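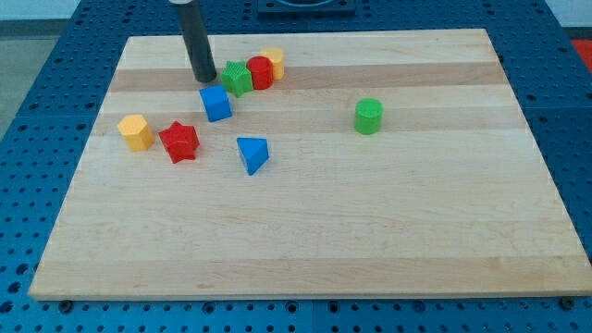 Is it meant to know what a star is, or does it just know where things are? One of the Nustirent visitors asked me that before I had finished saying good morning, and I gave a poor answer. Writing a better one down for next time: it gets a typed instruction and the camera view, and it gives back a push direction. Whether that counts as knowing what a star is, I can't say.

April 22, 2023. Open day, small bay.

Setup as agreed. Blocks on the maple board, board on the blue table, rod fitted in place of the gripper. Speed capped at 60 per cent of what we use on normal days. Stop button on the visitors' side as well as ours. I ran the homing routine twice before the doors opened because the first one finished with a small offset in y. The second was clean. I did not find out why.

Groups came through from Wemari first, then Nustirent, then whoever was left over from the main hall. Each group got a short talk and then two or three instructions of their own choosing. I had put a card on the rail with suggested wording. Most people ignored it.

Things they typed that went well:
- push the blue cube towards the green star
- move the yellow hexagon away from the red star
- put the green cylinder in the middle

Things that went badly:
- "tidy up". The rod hovered and then nudged the nearest block back and forth until I stopped it.
- "the round one". There is more than one, so fair enough, but it swapped between them in the middle of a push.
- anything with "behind". Visitors mean behind from where they stand. The model means behind from the camera. We had this same trouble in February and I wrote then that we should put an arrow on the table. Still no arrow.

Cylinders roll off the tip if the push is not central. Stars are better, the rod sits in the notch. The triangle turns more than it travels. A child asked if we could glue a magnet on, and I said that would make it a different problem.

One fault stop in the afternoon, joint 2, torque limit. Rod had come down too low and was pressing on the board. Raised the working height slightly in the Nistley config and it did not come back. Need to copy that change over to the main branch, I only made it on the demo machine.

Logs are on the Yensuk drive in the open day folder. More than 50 episodes. They are not labelled and the timestamps are an hour out.

To do: arrow on table. Check rod tip for wear. Fix the clock. Ask for a stool.

Comments

Clock is out on the other machine too. I'll do both.

Which height did you end up with? The config on the demo machine still shows the old value for me.

Reload it, the viewer caches. If it still shows the old one tell me and I'll look.

Reloaded, fine now.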